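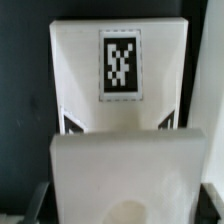

Ikhsan Kwok wrote in to say that the old version of this chapter started in the wrong place, that students were handed formulas for stock before they had ever walked along a shelf and tried to match it to a list, and could we please fix the order. Fair. Order fixed. Formulas are now in the second half, shelf first.

Chapter 6
Knowing What You Have: Stock Records and Physical Counts

Before you start: you should be comfortable with Chapter 5 (purchases and returns). If debit notes are still fuzzy go back and read 5.3 again, it's short.

What this chapter covers
The difference between book stock and physical stock
Perpetual and periodic systems
Labels and item codes
Doing a count
Shrinkage, and what to write down when the numbers don't agree

6.1 Two numbers for the same thing

Every business that keeps goods has two answers to the question "how many?" One is in the records. The other is on the shelf. The first is called book stock, the second physical stock. In a perfect week they match. Most weeks they don't, quite.

Take Koltach, a small seller of household goods we'll use all through Part Two. At the start of the month Koltach has 300 desk lamps on the books. A delivery of 200 comes in from Zesano. Sales for the month, 480. So the book stock at month end is

300 + 200 − 480 = 20

Simple. Then somebody goes to the back and finds 17. Now what? Three lamps are gone, or were never there, or are there under the wrong name. Each of these has a different entry in the books, and a different person to go and ask. Keep the three lamps in mind, they come back in 6.5.

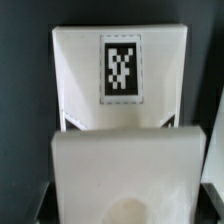 Last revised: April. Changes in this revision: section order, exercise 4, new key terms.

6.2 Perpetual or periodic

Perpetual system: the record changes every time goods move. Sale rung up, stock goes down. Delivery signed for, stock goes up. You always have a number. Whether it's the right number is another matter.

Periodic system: nothing is updated between counts. You count at the end of the period and work backward to find what was sold.

Opening stock + purchases − closing stock = goods sold (or gone)

Note the "or gone". Periodic systems can't tell a sale from a theft. A broken lamp and a sold lamp look exactly the same in that formula. Students lose marks on this every year so put a star next to it.

Which one to pick? Depends on the size of the range, how fast it moves, and how much the software costs. Kjærgaard, our second case, carries up to 600 different items and went perpetual early. A fruit stand probably never will. Many firms do a bit of both — perpetual for the expensive stock, periodic for bags, tape and string.

6.3 Labels and item codes

A count is only as good as the labels. If two things share a code you will count one of them twice and the other not at all. If one thing has two codes, same trouble the other way round.

A workable code is unique and short, and it stays with the item. It should not carry the price, prices change. It should not carry the shelf either, for the same reason. Koltach once used codes that began with the supplier's initial, which was fine untill it moved the lamps from Zesano to Hellent and had old and new stock

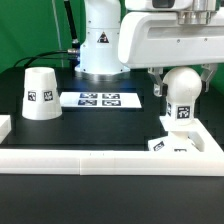 sitting side by side with different codes for the same lamp. Both codes were valid. Both came up at the till. The reorder report saw two slow sellers where there was one good one, and ordered neither.

The fix was boring. One new code, relabel the lot, close the old codes on the same evening so they can't be used again. Write down the date. An auditor will ask.

Machine-readable marks (bar codes, square codes) cut down on typing errors. They do nothing for a label stuck on the wrong item. Placement matters too: flat face if there is one, same spot each time, nothing folded over an edge.
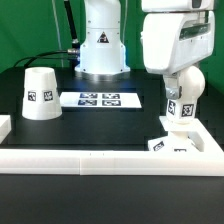
Fig. 6.2 Printed square markers on a curved side and on a flat sheet.

6.4 Getting ready to count

Pick a quiet time. 6 a.m. is popular, also after closing. Stop all movement of goods, or if you can't, keep a separate sheet for anything that moves. This is the cut-off, and it is were most bad counts go bad. A box that arrived before the count but was entered after it will show up as a surplus, then vanish next month.

Work in pairs, one counting, one writing. Don't give the counters the book figure. People who know the answer should be 20 tend to find 20.

Quick check before moving on

Using the formula in 6.2, find goods sold (or gone) for the Koltach lamps, taking 17 as closing stock. Why is your answer three higher than the sales figure in 6.1? Two lines is enough. Keep your working, you'll need it for 6.5.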